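Why Is There Tape on the Floor?
By the Kotcombe Kids' Page
Last updated: April

Grown-ups tell you not to stick things to the floor. Then they go to work and do it themselves, with blue tape, in long straight lines.

The lines make a grid, like a giant sheet of graph paper. Each box is a place. "Put it by the thingy" starts arguments. "Put it in box 2" starts fewer.

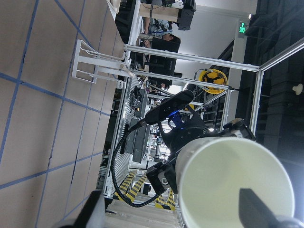

Make your own grid

Ask first – floors belong to somebody. Lay strips of tape one way, then cross them with more, keeping the corners square. Name the boxes. Numbers are fine, but start at 1, or people will go looking for box 101.

What about the hard hat?

A hard hat has a harness inside that keeps the shell off your head. It works best on a head. Hooks are for afterward.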